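Search this site Enter keywords Go

Robots learn a gentler grip by practising on the awkward things people keep at home

Skoltville, March 2025
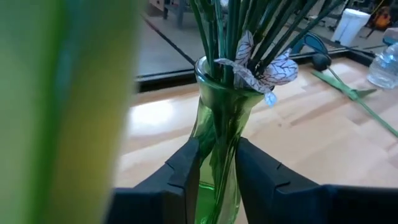 A new way of teaching robots how hard to hold things has cut the number of slips and over-tight grips in household tasks, according to results released by the Iyamu research group in Skoltville. The method, called Drandar, lets a two-fingered robot work out a safe grip on an object it has never handled, using a view from close to its own fingers and a short, careful squeeze before it lifts.

Glass has always been a hard case. It is smooth, it lets light through, and it often has something inside it that shifts when it moves. A vase of flowers adds stems that lean one way and pull the weight off centre. Most grip-learning systems are trained on boxes, tins and blocks, and they tend to do badly when they meet anything else.

The Iyamu group took the opposite route and started with the difficult objects. People guided the robot by hand through the training set of 2,048 grasps, using vases, jugs, wine glasses, potted plants and bottles, many of them partly filled. Every grasp was kept, including the bad ones, and the learning software was told at which moment the person guiding the arm had begun to correct it.

"Those little corrections turned out to be gold," said Damilola Wike, who leads the work. "When someone feels a vase begin to go, they change their grip well before anything you could call a failure. We used to trim those moments out of the recordings! Now they are the part we look at first, and the robot learns far more from them than from a hundred tidy lifts."

In trials that began in October, the robot was given 59 objects that had not been used in training and made some 1,000 attempts to pick up, move and set down an item. With the earlier method, 13 per cent of attempts ended in a slip or a grip tight enough to set off the safety stop. With Drandar the figure fell to four per cent. The largest gains came with narrow-waisted glassware, where the fingers have to settle into the thinnest part of the body and stay level with each other.

The group also found that the robot needed less pressure than expected. On ribbed and fluted surfaces it learned to close slowly and let the shape of the object do part of the work, something none of the people guiding it had been asked to show.

There is plenty left to do. The method is still slow, adding nearly three seconds to each lift, and it struggles with very tall arrangements whose tops sit well above anything the wrist camera can see. Thin plastic that buckles when touched is another weak spot, and the team has begun collecting new grasps with that in mind.

"I am really excited about the next stage," Wike said. "We want the robot to change its mind halfway through a lift, the way you or I would if the water started to slosh."

The work was carried out with Warnumari, which built the gripper fingers used in the trials. The training recordings and a full write-up of the trials will be made available to other research groups on request to the Iyamu press desk.

59 shares 13 comments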